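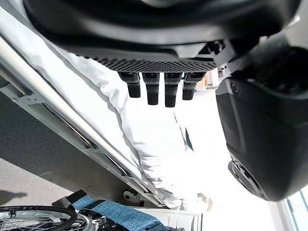

Home Products Manuals Spare Parts Dealers Contact

Trokon Killano Folding Wheelchair
Section 4. Preparing the chair and pushing it

This section is intended for the attendant, it means the person who stands behind the chair. The person who sits in the chair should read Section 5. Please read all the steps one time before you begin, and keep the manual in the pocket of the backrest.

4.1 Unfolding the chair

1. Put the chair on a flat floor and apply both parking brakes.
2. Stand at the side of the chair. Pull the two armrests a little apart, until the seat begins to open.
3. Put your flat hands on the two seat tubes, with the fingers pointing to the middle of the seat. Press down until the seat tubes rest completely in their supports.
4. Check that the seat fabric is tight and has no folds.
5. Lay the cushion on the seat. The side with the zipper goes to the back.

CAUTION: Never hold the seat tubes from the outside when you press down. The fingers can be caught between the tube and the side frame, and the injury can be serious.

Note: A new chair can be stiff to open during the first weeks. This is normal. Do not put oil on the cross brace, as the oil collects dust and later the movement becomes worse.

4.2 Setting the footrests

1. Hang each footrest on its two pins with the plate turned to the outside.
2. Turn the footrest to the front until you hear the click. Pull it lightly to confirm that it is locked.
3. Loosen the height bolt with the key that is delivered in the small bag (part number 434).
4. Move the plate up or down until the thighs of the user lie flat on the cushion. Keep a minimum of 7 cm between the plate and the ground.
5. Tighten the bolt again. The torque is 9 Nm. If you do not have a torque wrench, tighten by hand as described and ask your dealer to check it at the next visit.

Note: Both footrests should have the same height, except when the therapist has given a different instruction.

4.3 Before the user sits down

1. Try each brake separately. With the brake applied, the wheel must not turn when you push the chair.
2. Look if the tires have enough air. The correct pressure is printed on the side of the tire.
3. Pull on both handle grips. A grip which turns or slides on the tube has to be replaced before the chair is used again.
4. Fold up the foot plates, so that the user can stand close to the seat without stepping on them.

CAUTION: The foot plates are not made for standing. The chair can tip to the front.

4.4 Pushing the chair

1. Tell the user that you are going to move.
2. Take hold of both push handles. Do not steer with one hand while you carry a bag or a telephone in the other.
3. Release the left brake and then the right brake.
4. Walk in a calm speed and look at the ground in front of the small wheels. Gravel, wet leaves and the gap of an elevator door are the most usual places where a small wheel stops suddenly.
5. When you stop, apply both brakes before you let go of the handles, also when the floor looks level. 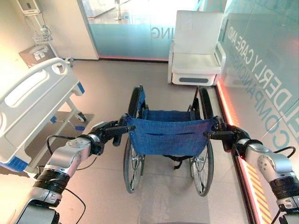
Fig. 4-3. One hold on each push handle, chair straight ahead.

4.5 Curbs and ramps

To go up a curb, stop with the small wheels a short distance before it. Press one foot on the tipping lever and pull the handles toward you until the small wheels are higher than the curb. Roll forward, lower the small wheels softly, and then lift and push until the rear wheels are up also.

To go down, turn the chair and go backward. Let the rear wheels down slowly and together. If one wheel comes down first the chair will twist.

On a ramp the chair goes up forward. If the ramp is steep, go down backward and look over your shoulder. For a ramp longer than some 9 m, ask a second person to help you.

CAUTION: Do not attach the Gidwood rear bag when you use a ramp without a second person. The weight on the handles makes the chair tip more easily to the back.

4.6 Related parts

The Duggan anti-tip wheels can be mounted on every Killano chair. They must be turned upward before a curb and turned down again after it. The mounting is described in Section 8.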